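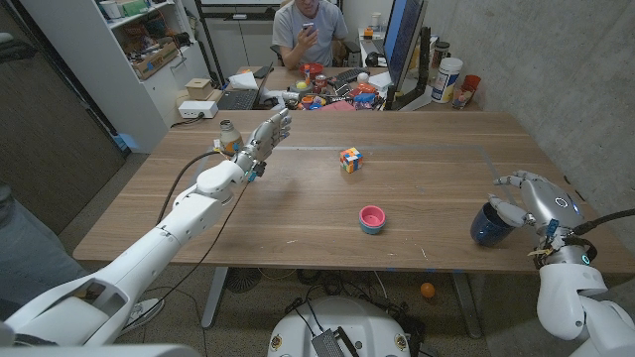

Table cell, both arms out, right hand on the blue cup.

Return-to-use checklist, two-arm table cell, with comments
July
By Beathag Imrie

A few words before the list. The right hand let go of a cup at full reach during a Sostov run, and when the arm came back for it the forearm cable snagged and the cell stopped itself on a torque fault. The log gives the fault as code 191. Jucélia Fontes was at the stop button and pressed it as well, quite properly, and I'd like everybody to keep doing that even when the arm has already quit. No one was hurt. I've gone through the cell with the old Chisholm list and added comments wherever I had something to say, so please bear with me, there are a few.

1. Stop button within reach of the operator's chair
OK. Pressed 2 times with the arms moving slowly, and they held position each time. Please don't hang a jacket over it, however tidy that looks.

2. Cable slack, left arm
OK, with a comment. The black cable that loops from the forearm back to the upper arm has to stay a loop. I moved the arm by hand through its whole range with the power off and it cleared the elbow, but a loop that clears today can creep along a little every shift, so look at it each morning.

3. Cable slack, right arm
NOT OK at first look, since corrected. This was the one that snagged. The tie had slipped toward the wrist and left hardly any slack for a long reach. New tie fitted, range repeated, no pulling. Jucélia checked it after me, and I was glad of the second pair of eyes.

4. Wrist wiring, right hand
Open. There's wiring and small circuit parts out in the open around that wrist, and I would feel a good deal better with a sleeve over them. Lurnach can supply one and I've asked for it. Until it's on, right-hand runs stay at 50 percent speed.

5. Grip on the cup
Open. The fault started here, so I'd rather be slow about it. The hand reported a good hold right up to the moment it let go, and I can't yet say whether the finger reading or the grip setting is to blame. Ten slow lifts from the middle of the table, please, then ten from the right side, and write down every one, including the boring ones.

6. Objects on the table
Comment only. Keep glass out of the drop tests. We have the little bottle with the metallic cap in the regular set and it's a perfectly good object for other work – it just shouldn't be standing beside a hand we don't fully trust yet. The Rubik's cube and the small cup with the pink inside can stay.

7. Work area outline
OK. The gray tape on the tabletop is faint but I can follow it all the way around. Replace it when somebody has a roll handy.

8. Floor under and around the table
NOT OK. Black cables are tangled around the fan and the base, and there was an orange ball by the right front leg. I know how it happens, I've left worse myself. Cables to be gathered and tied back, and anything that rolls gets picked up before power-on.

9. People near the arms
Comment. Feet and knees count as people! Stay clear of both arms while they're live, and wait 30 seconds after a stop before reaching in, even for something small. If you're at the desk behind the table, glance up before a run begins and let the operator know you've heard the call.

10. Fault log saved
OK. Copied to the Ceditz folder along with my notes.

Result: slow running only, until items 4, 5 and 8 are closed. Come and find me if any of this is unclear, or if you think I've been too fussy about the cables, and we can go and look at them together.

B. Imrie, checked with J. Fontes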